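The Patient Student in the Workshop

May 22, 2021 is not a day I will remember for speed. 

By Noémie Besnard
6 min read

I spent it at Prastitz, a small firm in Modiddale that wants to teach robots the chores of a repair shop. They don't start with the repair itself. They start with what comes before and after it: take a part, put it down in the right place, clear the bench for the next job.

I had expected to see a machine at once. First, I was shown a screen. The program is called Sondier, and in it an arm can try the same small task 3000 times in a night, and no part gets broken. Of the last 3000 tries, 1603 were counted as good. For me this sounded poor. The engineers were quite pleased, because in November the number was 745.

What makes a tidy bench so difficult? A person reaches for a tool and already knows how heavy it will be, and which end to hold. The program has to learn this from many mistakes. It closes the fingers too early, or it holds the piece by the wrong end and then cannot turn it. The bench on the screen is a plain one, with a wood surface, a few dark shapes and a worn gray piece down by the gripper.
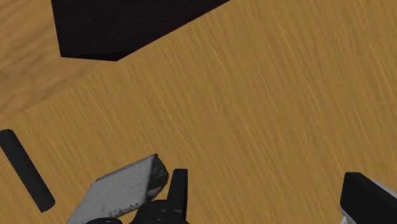
Aubert does not believe the shops will wait for this. A good apprentice learns to clear a bench in one morning, he told me, and after that he also answers the phone. He would pay for a machine that sweeps the floor well, and he would pay for it today. For the rest, he said, "come back when it can find the screw that I dropped."

I put this to the engineers and they did not argue much. A dropped screw is small and shiny, and it likes to roll under things. They have a list of 432 shop tasks, from sorting washers to folding a rag, and most of them have not been tried even once. Folding the rag is near the end of the list. Cloth changes its shape each time you touch it, so the same problem waits for anybody who dreams of a robot for the laundry at home.

Before I left, I asked when I could buy one for my kitchen. They asked me how many kinds of cups I have, and if I always put them in the same place. I don't. They advised me to keep my dish towel for some years more.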